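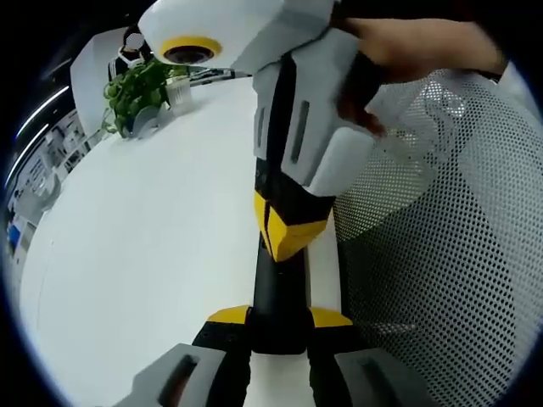 Ticket: Clarkgate settlement feed, payouts stuck in "pending"
Opened: Monday, September 15, 2025
Owner: Arif Ong
Priority: 2

Payout batches over 300 lines stay in "pending" after the bank returns its acknowledgment. Smaller batches clear. Almost 700 payouts affected, all on the Vikell wallet product. Ledger balances are correct – only the status is wrong.

Checked: API keys valid, webhook endpoint returns 200, no rejected messages in the Woretti queue.
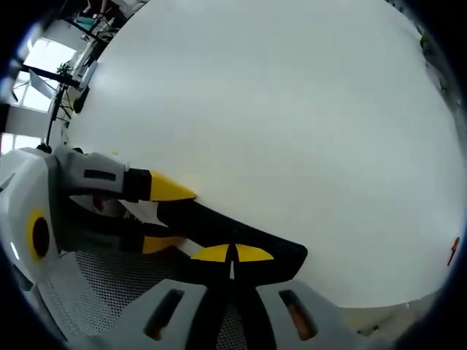 Gripper over the white tabletop, yellow tip at the end of the upper finger.

Update, M. Chraibi: acknowledgment files for large batches arrive in 4 parts. The parser closes the batch record after part one and drops the rest. Parser last changed in April. 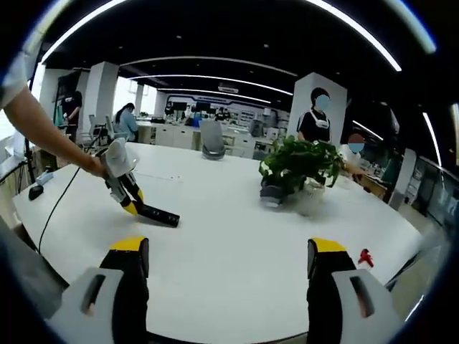

Workaround is to cap batches at 80 lines until the parser fix is released. Tested on the Kalniņš merchant account, all lines moved to "settled". Do not resend the pending payouts, as the bank has already accepted them. Part one and part two of a file are as separate as the two yellow-tipped fingers with the wide gap between them, so match on batch ID and ignore arrival time. Status correction script is with Mahmoud for review.

State: open, waiting on release.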